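We use cookies to improve your visit. Accept all / Manage settings

Closing a Practice Wound: Stitch Spacing on Skin Pads
Student project report, March
By the Kimlow wound closure group, Flidunville

Aim: find out if wider spacing between stitches leaves more gap in the closed cut. Short answer, yes, but less than we expected.

Pads were the Plillarel soft type, one cut each. Suture was black, easier to see against the pad. Budget was tight so some pads got used on both sides, which probably matters (see problems). Total over the term was 1,273 stitches, of which 1,026 were good enough to measure. The rest had slipped knots or tore thru the edge.

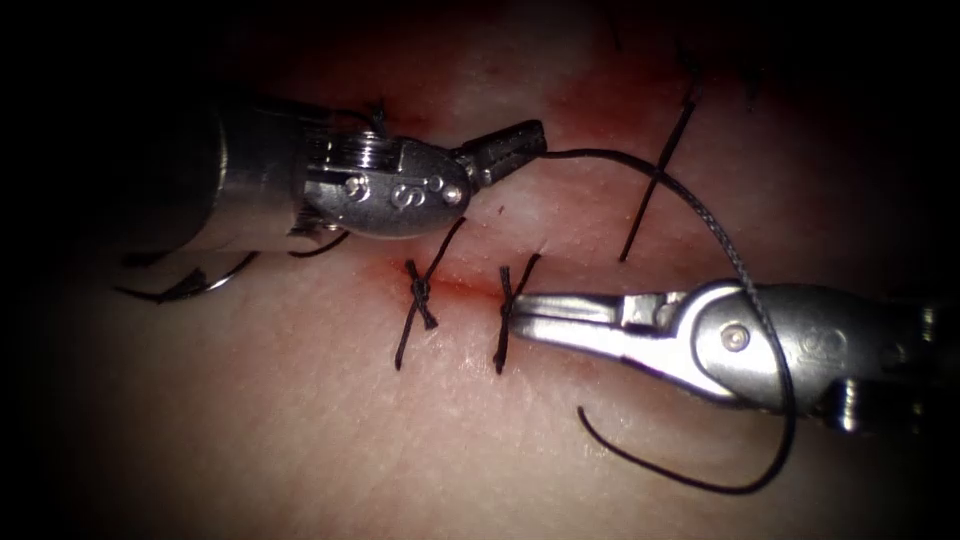

Spacing was the hard part to keep even. We started out marking dots with a pen but the dots smeared, so after the first 600 stitches we switched to a printed strip from the Ketilsson kit. Much better. Order of work also made a difference. With two stitches tied and the next strand still standing up loose, the rest of the cut isn't held yet, and that's when it's easiest to pull the tied ones out of line. Trim tails late, keep the long thread away from the knots you already have.

Results: narrow spacing closed flattest. Medium nearly the same. Wide left small gaps between stitches, worst near the middle of the cut. Knots pulled too tight bunched the edges up at any spacing, so tension needs it's own test.

Problems: reused pads were softer. 3 pads thrown out. Gap readings were by eye with a ruler, two readers didn't always agree.

Next: same test on a curved cut, fresh pads only.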